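Piano Diary: Last Day of the First Month

1/31/22

7 min read

Print | E-mail this

14 shares | 6 comments

Well, I made it to the end of January and I have sat down at the piano every single day except two, and one of those was the day the power went out and I was wearing gloves indoors. So I'm giving myself that one.

If you're new (hello!), I bought a used piano in December after wanting one since I was maybe nine years old. It's a Grernia upright, walnut colored, with a cigarette burn on the left end of the key slip and a lid that doesn't quite sit flat. I paid 300 dollars for it, which sounds like a steal until you add in the movers, who charged more than the piano, and the bench, which didn't come with it. The serial number is 3858. I only know that because the tuner shone her flashlight in there and read it out loud and I wrote it on my hand like it was a phone number.

Anyway. This morning was scales. I'm on B flat major and I don't like it one bit. My teacher at Galberg Music says B flat is friendly under the hand once you stop being scared of it, and I said that's what people say about geese. She has me start the right hand on the second finger, and my hand just does not believe her. Every time, it wants to go thumb first. I got it right four times in a row before breakfast and then came back with my coffee and it was gone, completely gone, like I'd never seen a piano before in my life.

Left hand is fine! Left hand has always been the good child.

Then I did twenty minutes on the minuet. I have the first page almost up to speed, and the second page I can play if you're willing to wait between measures. There's a spot at the bottom where both hands jump in opposite directions and I've been landing the left one a step too low for a week now, so this morning I did the thing where you only practice the jump. No notes before it, no notes after. Jump, check, go back, jump, check. It's so boring. I did it until the dryer buzzed and by the end I was landing it maybe two times out of three, with my eyes open. Eyes closed, forget it.

The downstairs neighbor, bless him, left a note under my door the first week asking what hours I planned to play. It was a perfectly nice note. We settled on nothing before eight and nothing after seven, and I bought a thick rug with my own guilt money. Last Sunday he told me on the stairs that he likes the minuet and is "looking forward to the rest of it." I've been thinking about that sentence for days. Was that kind? I think it was kind.

Lunch was leftover soup standing up, and then I tried to be good about water. My January list (taped inside the cupboard door) has "practice," "drink water," "fruit where you can see it," and "call the dentist." Three of those are going pretty well. I'm a big believer in a bowl with a wavy rim, the see-through kind, and one red thing sitting in it. It makes me happy every time I walk by. The dentist has not been called. 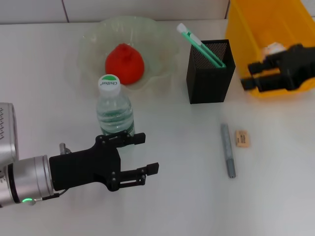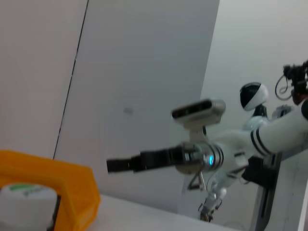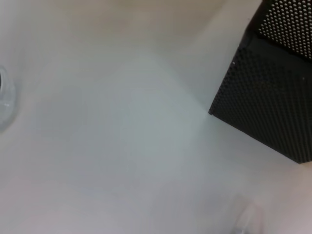
The lesson

My lesson is Mondays at four, which means I spend all of Monday afternoon being nervous like a kid. I take the 652 bus from the corner by the pharmacy, and it goes the long way around through Garnlow, past the high school and the lumber yard, and lets me off on Salazar Street right across from the shop. It took forever today. There was slush up to the curb and everybody getting on had to do that big wide step, and one lady had a sheet cake with her. I held it while she found her card. It was a very heavy cake. Lemon, she said.

I played in my head the whole way, tapping on my music bag. I got through the minuet twice and it was gorgeous both times.

Then I sat down at the shop's piano, which has a much lighter touch than mine, and my fingers took off like I'd slipped on the ice. Everything came out too loud and too early. The teacher let me get to the end of the first page before she said anything and then she said, "Okay. Who's chasing you?" I laughed so hard I had to get a tissue out.

So we slowed it way down. She had me play the left hand and count out loud, which I hate more than B flat, and then she played the left hand while I did the right. I can't explain to you how nice that was. With somebody else holding up the bottom, the tune sort of floated along and I could hear where it wanted to breathe. Then we swapped. Then I did both hands by myself at turtle speed, and the jump at the bottom of page two, the famous jump, I got it! I got it and was so surprised that I stopped playing and looked at her, and she said, "Keep going, there's more music." So of course I couldn't find my place.

Stuff she wrote in my notebook this week:

B flat major, hands separate, slow, say the finger numbers
Minuet p. 2, last line, with the page before it too
Wrists!!!
Listen to three different recordings
Bring the blue book

"Wrists" has been in there every week with one more exclamation point than the last. I raise them when I'm worried. I can't feel myself doing it. She puts a finger under my wrist and just waits, and after a second down it comes.

The money part, for people who asked

A couple of you asked in the comments what all this costs, and I said I'd add it up at the end of the month. I'm going to be a coward and give you the big picture. Piano, movers, bench, first tuning, rug, books, and lessons through the spring comes to just under 2000 dollars. I had been saving for a trip and I'm not taking the trip. I thought I'd feel worse about it. I've had one pang, when a travel e-mail came in with a picture of a very blue harbor, and then I went and played the C major scale with my coat on and felt okay.

If I were doing it over I'd have asked to hear the thing played from bottom to top before paying. There's a D way up high that clicks. The tuner says it's the hammer and it's a small fix and she'll get to it when she comes back in spring, once the heat's been off a while. Until then I've gotten used to it, and now when I hear that note on a recording without the click it sounds a little bare.

I'd also measure the stairs. I'm not ready to talk about the stairs.

Tonight

I got home a little before six and had an hour left on my neighbor clock, so I didn't even take my boots off (sorry, rug). Played the last line of page two eleven times. Got a bit grumpy, ate toast, went back and played the easy one from the first week, the one with five notes in it, just to remember that it used to be hard. It did used to be hard! I had to write the letter names over every note and I got mad at my pinky.

Then I wiped down the keys with a barely damp cloth and shut the lid, and pushed on the corner that doesn't sit flat, like I do every night. It popped back up like it does every night.

February plan is the rest of the minuet and maybe, maybe, the first half of something with pedal in it. My teacher is holding back on pedal until the wrists come down. And the recital sign-up sheet is on the shop door with six names on it so far. I read all six while I waited for the bus. I had a pen in my bag the whole time.

Oh, and it started snowing again just now, the big slow kind. I'm going to bed with a recording of the minuet on, the slowest one I can find.

6 comments

E-mail this entry | Print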